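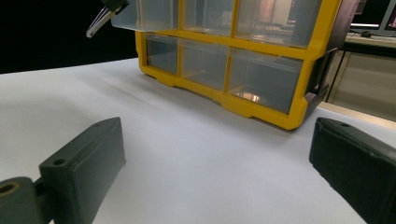
Small Drawers, Big Drawers: A Week of Sorting the Craft Room

I have wanted to do this page for years. Anyone who has been to the studio at Trallau knows the back wall, and knows that until this November it was mostly cookie tins. I love a cookie tin! I have eaten my way into owning a great many of them. But a cookie tin has no front, and you can't see what's in it, and when you stack them the one you want is on the bottom with a jar of gesso on top.

So Ha-rang Choo and I took the week after the open house, pushed the looms back, put the kettle on and went through everything. Every bead, every brass eyelet, every mystery snap. I kept notes as we went, and the notes have turned into a sort of gallery of what lives where now. If you teach here or rent a bench, this is also your map, so please have a look before you come in and ask me where the jump rings went.

The parts organizer

The little yellow one with the clear drawers! It sits out on the white table while you're sorting, and it goes back on the shelf by the door when you're done. I am so fond of this thing. The yellow is cheerful enough that you can find it from across the room, and the drawers let you see that there's something inside before you pull.

The drawers come in different widths, and that decided most of the arguments for us. The narrow ones get things you take out one at a time with your fingertips: needle threaders, crimp covers, the tiny screwdriver for eyeglass hinges. The wider ones get things you scoop.

Findings and fasteners

Jump rings are sorted by size and then by color, silver first. We had 328 of the big antique brass ones, which I know because Ha-rang counted them during a very long phone call with her sister. Lobster clasps are next door. If a clasp won't spring back, drop it in the saucer on the windowsill and I'll see what I can do with it, I like fixing those.

Earring hooks have their own drawer and they do not share it. They tangle with everything, including each other.

Buttons

Oh, the buttons. Rozália Borbély gave us her mother's whole collection last spring and I still get a thrill opening it. We tried sorting by size and it was so dull! By color is much better, and much more useful too, because when you come looking for a button you nearly always know what color you're after and will put up with a slightly different size.

Blues and greens are on the middle shelf. Reds and pinks are above. Anything with a shank is separate, in the two deep boxes, and the shell buttons are wrapped in tissue at the back. Please don't use those for the kids' puppets. The plastic daisies are perfect for puppets and there is no danger of running out.

Beads

Seed beads stay in their tubes, standing up, with the number on the cap. I used to decant them into pretty jars and I have stopped. You lose the color number and then you are holding a half-finished bracelet up to the window next to six whites, and all of them are wrong.

Larger glass beads are in the long trays. The lampwork ones from the Nagano swap are in the tray with the felt lining, and do go and look at them even if you aren't making anything. There's one with a swirl of smoky green through the middle that I keep visiting.

Wooden beads: bottom shelf, big basket, help yourself.

Thread and cord

Waxed linen is on the pegs, and the natural color is running low (order in). Embroidery floss went onto cards, 30 colors so far, with another bag still to wind. If you find winding floss soothing, and I really do, the blank cards are in the drawer under the register and I'll make you a coffee while you sit.

Elastic cord is in with the beads now instead of with the thread. It took us a whole afternoon to agree on that, but everyone who wants elastic wants beads as well.

Tools

Pliers hang on the rail, noses down. The ones with red tape on the handle are for memory wire only. It chews up the cutters dreadfully and we lost a lovely pair that way. Scissors with a ribbon are for fabric. I don't think I need to say more about the ribbon.

The Mirero punch has a new handle and works like a dream. Try it on a scrap of leather first so you get the feel of it, it wants a lot less force than the old one did.

Odds and ends

This was my favorite part of the week. In the bottom of the last tin we found a thimble with a dent in it, a luggage tag from Cultard, 5 doll's eyes (all left over from the same project, I hope), and a key that fits no lock in the building. Ha-rang has the key on her own ring now. The doll's eyes are in a drawer without a label, and I am looking forward to the first person who opens it.

How we label

Masking tape and a soft pencil. I had big plans for printed labels with little drawings on them, and I may still do it over the winter, but for the first few months things move. The rivets have had three homes already. Tape peels off clean and you can write a new one in a second.

Put the tape on the shelf edge under the tray, or on the top corner of a clear drawer where it won't hide what's inside. One word is plenty. "Rivets" is good. "Rivets, small, not the ones for the blue bags" was mine, and I've been teased about it.

Putting things back

If you've got a mix in your hand at the end of a class and no idea where it all goes, there's a muffin tin on the end of the white table. Tip it in there and leave it. I go through the muffin tin at closing time with the radio on, and it's one of the nicest quarter hours of my day.

Still to do: the ribbon cupboard (brace yourselves), the felt scraps, and whatever is behind the ironing board. Ha-rang says there's a whole box of zippers back there. I'll add them to this page once we've dug them out. If you have a set of small drawers at home that you swear by, bring it in or send me a picture, I would love to see how you've filled it!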